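The bowls came first, says the owner of Oltwood, a secondhand kitchenware shop that opened in June in the old Faulkner building. She had 32 of them in her garage before she had a lease.

"I bought them in lots, mostly from estate sales," she says. "People want the plates and the glasses. The big bowls get left on the lawn."

She put $4,000 into the shop and spent most of it on shelving and a used dishwasher. The rest went on stock. She works with 2 part-time helpers, and sorting starts at 7 in the morning, before the doors open.

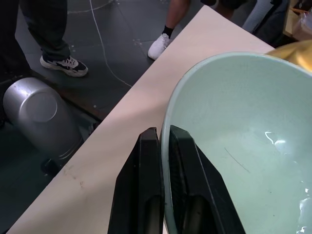 Sorting is slow work, and she does it by hand and by eye. Chips on the rim send a piece straight to the discount shelf. Marks on the inside are harder to judge. The large mint-green bowl has a smooth rim and a bit of gloss, but there is a thin dark line across the bottom that looks like a scratch. "I run a fingernail over a line like that," she says. "If it catches, I mark the price down and write the reason on the tag."

She doesn't polish anything or try to hide wear. Customers bring things back when they feel fooled - she learned that selling at the Wedance flea market, where she rented a table for 2 summers.

Pale colors sell best at the moment, mostly to people who bake. She keeps one bowl at home for bread dough and has no plans to sell it. "It's got a crack in the glaze," she says. "I'd have to put that on the tag."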